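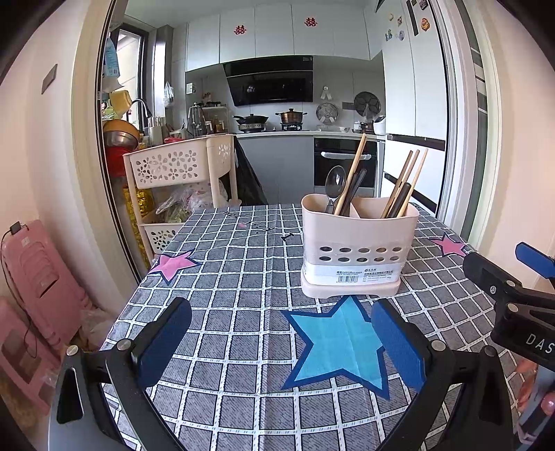
Kitchen & Dining > Storage and Cleaning

Chopstick holder on the table, how do you keep the bottom clean?

Posted by Nseir39 on January 23, 2023
2,059 views

We keep our chopsticks in a beige plastic holder in the middle of the table. It has two compartments and a row of round holes low down at the front, and it sits on its own drip tray. Chopsticks mostly go on the right. The left has a metal spoon and a couple of odd chopsticks, one wooden and one dark.

The trouble is the bottom. I bought it in September and there is already a brown film inside where I can't get a sponge. The tips of the wooden ones have started to smell a bit musty too. I wash everything by hand and put it straight back in. Should I be using a different sort of holder, or am I doing something wrong? The label is still on round the base, if that matters.

Carla Rawashdeh

Your holder is fine. The chopsticks are going in wet and the water has nowhere to go but the tray. Dry them on a tea towel first, then leave them lying flat for an hour before they go back.

For the film, empty the holder and stand it in a bowl of hot water with washing-up liquid for 20 minutes, then use a bottle brush. Poke the holes through with a cotton bud. Do the tray at the same time. I do ours every week.

I'd peel the label off. Water gets behind them and the edge goes grimy. Any wooden chopsticks that still smell after a good wash and a full day's drying should be thrown out.

rerholm_4

Keep it by the sink, not on the table.

Erville Jo

Agree about drying them. We also put the wooden ones in tips up, so the end you eat with isn't sitting in the damp. If yours is on a cloth like ours, lift the tray now and then and check underneath. I had a ring on mine that took two washes to shift.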